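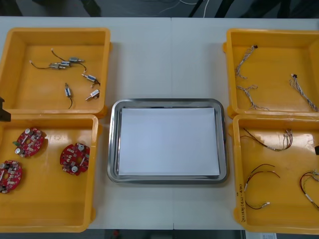 # Yellow bins, little motors and a very slow cup of tea

I've been meaning to write about sorting parts for ages, and since I spent most of yesterday with my head in the yellow bins I may as well get on with it while my back still aches.

For anyone new, I help run the kit-packing side of things at Skolcombe, where we put together sets of bits for people who want to build something small that goes round. Motors, round boards, wiring, a sheet of instructions that I have rewritten 11 times. Murray Kennedy does the designing and I do the fiddly stuff, and I think I got the better deal. He has to answer the emails.

The way we lay things out has changed a lot. When we first started at Dirbridge we had everything in cardboard boxes with the lids torn off, and the boxes went soft, and then the motors rolled under the flaps and you'd find one in your sleeve at teatime. Now it's shallow yellow bins on a white table, two on the left and two on the right, with a steel tray in the middle. Motors top left, boards underneath them. The middle tray is where a kit comes together before it goes in its bag.

I can't tell you how much I love that steel tray. It's the sort you'd put sausages on. I put a sheet of plain white paper in the bottom, and suddenly you can see every speck and every stray bit of wire, which you can't when you're looking at shiny metal under a strip light. Change the paper when it gets grubby. I used to use kitchen roll (don't, the wires catch in it and you end up lifting the whole lot out like a magician with a tablecloth).

Motors, then. They're lovely little things, silver and stubby, with thin black leads, and those leads are the bane of my life. Put two motors down next to each other, go and fill the kettle, and they'll have got themselves in a knot by the time you're back. My method is to keep only a few in the bin at a time and top it up from the big box on the shelf. I tried tipping in 64 at once last spring, to save myself the walking. It took me the whole afternoon to get them apart again and I had to go and stand in the car park for a bit.

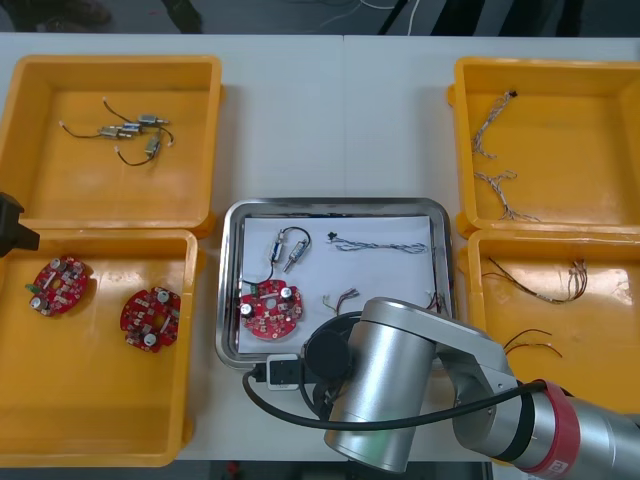 If a lead does catch on its neighbour, don't tug it. Hold the motor still with one hand, find the little white connector on the end and work backwards from there, as you would with a necklace. I learned that from my gran, who never saw a motor kit in her life but could undo any chain in the county.

Wiring harnesses are worse, I should say. Twisted strands, lots of ends, all of them wanting to hold hands. I lay them down one by one, and I've stopped trying to coil them neatly as they only spring open and look cross about it. We tried some from a supplier called Gindon that came wrapped round a bit of card, and they were a treat to unpack, but Murray didn't get on with the connectors so that was the end of that.

The boards are the easy bit! They're round and red with a hole in the middle, and I always think they look like something you'd hang on a Christmas tree. They don't roll and they don't tangle. All I ask of anyone helping is that they hold them by the edge, and that they don't stack them. There are silver capacitors on the top, and a pile of boards leans on those in a way that makes me wince. Lay them flat, side by side, with a bit of yellow showing between.

Someone asked in the comments last time whether the colour of the bins matters. Not a bit, as far as the parts are concerned, but I find yellow very cheering in March, and black leads show up beautifully against it. We had grey ones for six weeks and I lost more screws in that time than in the whole of the year before.

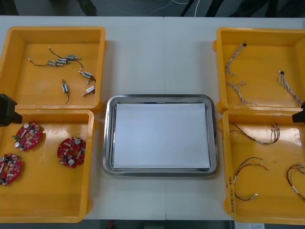
Back to the order of things. I pick with my left hand from the left side and my right hand from the right side, and everything lands on the paper. Then I look at it and say it out loud, motor, board, harness, like a bus conductor. Guzmán, who shares the unit with us and does something with bicycle lamps, used to think I was talking to him and kept answering. We've come to an arrangement now where I wave if I do need him.

My running tally for kits packed since we moved in stands at 2,693, which I only know because it's pencilled on the wall by the light switch. I'd hoped to get it a good bit further on this month, but I had a cold, and then the label printer had what I can only describe as a sulk.

Next job is the screws. They come in bags that are impossible to open without scissors and equally impossible to close again, and I'd like them in something with a lid before the April orders start. If you've got a favourite sort of small pot, tell me what it is and where you got it. Ones that stack, please, and nothing with a hinge – I've broken every hinged pot I've ever owned.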